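Frequently Asked Questions - Furnished Short-Term Rentals

Drendside Furnished Rentals
Last updated 23 Oct 2020

BOOKING

What is the shortest stay I can book?
28 nights. We do not take nightly or weekly bookings at any of our buildings.

Is there a longest stay?
No, but any stay past six months moves to a standard lease with different terms. The office will contact you before that happens.

How much is the deposit?
The deposit is $726 for a studio or one-bedroom. Two-bedroom units have a deposit equal to half the monthly rent. It is held for the length of your stay and returned within 14 days of checkout, less any charges listed on your checkout sheet.

What does a studio cost?
Studios at Korkotel Court start at $1598 a month, utilities included. Rates for the Watell Street building depend on the floor and on whether the unit has a balcony. Current rates are on the Availability page.

Do you run a credit check?
For stays under three months, no. We ask for a government ID and either a letter from your employer or two recent pay stubs. For longer stays we run a standard check and there is a fee, which is shown on the application before you submit it.

Can I see the unit first?
Yes, if it is vacant. If someone is living in it we can show you another unit with the same floor plan. Showings are on weekdays and need to be booked a day ahead.

MOVING IN

What time can I get in?
Check-in is from 3 p.m. If the unit was empty the night before, you can usually get in earlier. Call the office that morning and ask.

How do I get my keys?
Korkotel Court has a key safe by the side entrance on the parking lot. Your code is emailed the day before you arrive. Watell Street keys are picked up from the office during business hours. If you are arriving late at Watell Street, tell us when you book so we can arrange something.

What is included in the unit?
Bed, bedding, towels, table and chairs, a sofa or armchair, a dresser, and a basic kitchen. Internet is included. Each unit has an inventory list inside the cabinet door next to the refrigerator. Please check it within two days of moving in and email us if anything on it is missing or damaged. After that we assume the list is correct.

Do the kitchens have a full stove?
All one- and two-bedroom units have a four-burner stove with an oven. Studios have a two-burner cooktop and a microwave, and no oven. If you do a lot of baking, a studio will not suit you.
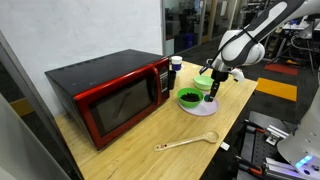
Microwave, cups and bowls on a butcher-block table.

What dishes and cookware do I get?
Studios are set up for two people: plates, bowls, cups, glasses, flatware, one saucepan, one frying pan, a cutting board and a knife. Larger units are set up for four. Colors and patterns vary between units. We do not supply blenders, slow cookers or baking pans, but you are welcome to bring your own.

Can I bring my own furniture?
Small pieces are fine. We can't remove or store our furniture to make room for yours. The one exception is the desk, which we can take out or add if you ask a week before move-in.

DURING YOUR STAY

Who do I call if something breaks?
Use the repair form first. It goes to the office and to Ghanem Maintenance at the same time. For water leaks, no heat, or a lockout, call the after-hours number on your inventory list - don't use the form for those.

The breaker trips when I use the kitchen. What should I do?
In the older part of Watell Street the kitchen outlets share one circuit. Running the microwave with a space heater or an electric kettle will often trip it. Turn one of them off and reset the breaker in the hall closet. If it trips again with only one appliance on, send in a repair form.

Is there laundry?
Korkotel Court has coin machines in the basement. Watell Street has a washer and dryer in each two-bedroom unit and shared card machines on the first floor for everyone else. Cards are sold at the office.

Are pets allowed?
Cats and small dogs are allowed at Watell Street with a monthly pet fee. Korkotel Court does not take pets.

Where do I park?
One space per unit is included at Korkotel Court. Watell Street has street parking only, and the city sweeps the even side on Tuesday mornings from May on. Tickets are your responsibility.

Can I have overnight guests?
Yes, for up to seven nights in a month. Anyone staying longer needs to be added to the agreement.

MOVING OUT

How much notice do I need to give?
If you are leaving on the date in your agreement, none. To leave early or stay longer, give us 14 days in writing. Extensions depend on whether the unit is already booked.

Do I have to clean?
Take out the trash, empty the refrigerator and wash any dishes. The cleaning fee covers the rest. Extra charges apply for smoke smell, stained mattresses and food left in the unit.

I left something behind. Can you send it?
We keep items for 30 days and will mail them if you pay postage. Food and open toiletries are thrown away.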